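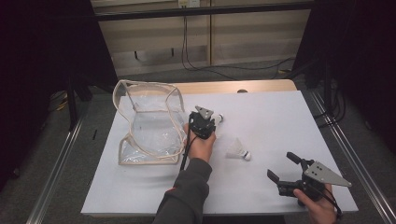 The empty promise of the clear-out

Every January the decluttering trade tells us we own too much, then sells us something to put it in. Netach, a storage chain with 22 shops, has clear zip bags on special this month at $18 a set. Its rival Kolonden wants $29 for much the same thing and throws in a booklet on letting go.

I have my doubts. Last June I signed up for a weekend course in Plostberg, where we were told to sort our sports gear by "season of life". I came home and put the badminton set back in the hall cupboard, where it had always lived.

The industry likes to quote a survey by Nishimura, a maker of shelving, which asked 1244 households if a tidy home made them feel calmer. Most said yes. Well, of course they did. The survey didn't ask how long the tidy home lasted, or what they'd spent getting there — and a shelving company was never going to ask.

My neighbours did the whole program, labels and all. By spring the labels were wrong and the garage was full again, only now with tubs in it. They've since booked a skip. It cost less than the tubs.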